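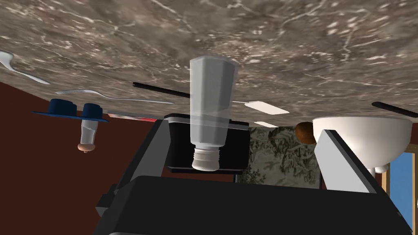
Silver spoon and fork on veined, gray-brown stone.

Print | E-mail
Filed under: Music / Interviews / Local Acts

Gatesska on slowing down, selling tapes and their second album, Ra

2023-03-07

Gatesska spent most of last year refusing shows. The Seltbridge duo, made up of singer and guitarist Lahcen Belkadi and drummer Dirceu Xavier, had played 25 dates behind their first album and came home with a van that needed a new clutch and very little they wanted to play again.

"We were tired of the songs," Belkadi says. "I don't think they're bad songs. We just played every one of them too fast by the end, and then I couldn't remember how they were supposed to go."

The new record is called Ra. It has 10 tracks, runs a little longer than the first one, and comes out on Skurnent, the small label that also put out their debut. The title has been read as a nod to the Egyptian sun god, and Belkadi has given up correcting people. It was the name of a session folder on Xavier's computer.

"I was going to type 'rack tom,'" Xavier says. "I got two letters in and the phone rang. Then every file we made went in there, so for months we'd say, is that one in Ra? After that it was too late to call it anything else."

They recorded in August in a rented room over a tile shop in Seltbridge. The shop ran its saw during business hours, so drums and vocals were done in the evening and the days went to bass parts and keyboards, which could be plugged straight in. The saw is on the record once, at the start of "Side Street," where it got into a guitar microphone. Belkadi wanted it gone and Xavier wanted it louder. It stayed where it was.

The biggest change is the tempo. The first album was guitar and drums at full tilt, with hardly a gap between songs. On Ra, the opening track takes more than a minute to reach the first verse, and Xavier plays brushes on four of the songs.

"I'd owned brushes for years and used them to clean the kit," he says. "I took lessons for this. I went to a guy who plays weddings and asked him to start from nothing. He was very patient. He made me play along with the same waltz for a month."

Belkadi changed how he writes as well. He used to bring in a finished song with a chorus and expect Xavier to find a beat for it. This time most of the tracks started with a drum pattern, which Belkadi would take home and play on headphones while he walked to work. He drives a bread truck in the mornings and says the words mainly came from the walk to the depot.

"It's twenty minutes and there's no one out. You can sing and not bother people. 'Pay Envelope' was done in two walks. 'Lower Field' took all summer, and I still don't like the second verse."

Xavier likes the second verse. They have had this argument before, and it goes on for a while.

The pair met at a school band practice, where Belkadi played trumpet badly and Xavier was one of three percussionists sharing a single snare. They were in other groups, together and apart, before Gatesska. One of those had six members and broke up over a parking ticket. Both say being a duo is easier to schedule and harder to hide in.

"If I stop playing, half the band has stopped," Belkadi says.

Skurnent pressed 500 copies of the debut on vinyl and expected to have them for years. They sold out during the tour. A cassette version did better still, with 946 sold, mostly by mail. Ra will come out on both formats, and the tape will have a different running order because side A came out too long.

"People write to us about the tape," Xavier says. "They want to know what deck we use. I have the one from my parents' kitchen. One of the doors doesn't close."

Live, they will add a keyboard player for the new songs, though they hadn't picked one when we spoke. Two people had tried out. Belkadi said both could play the parts fine and the question was who could stand the van.

The old songs will be in the set, at least a few of them. The two have been rehearsing those at the speed they were recorded, with a click track to keep them honest, and Belkadi says a couple sound new to him again. "Cutoff" has been dropped for good. He never liked the ending, and Xavier's left wrist is happier without it.

Ra is out this spring on Skurnent. The first show is in Seltbridge, with dates elsewhere to be announced once the clutch is paid for.

Print | E-mail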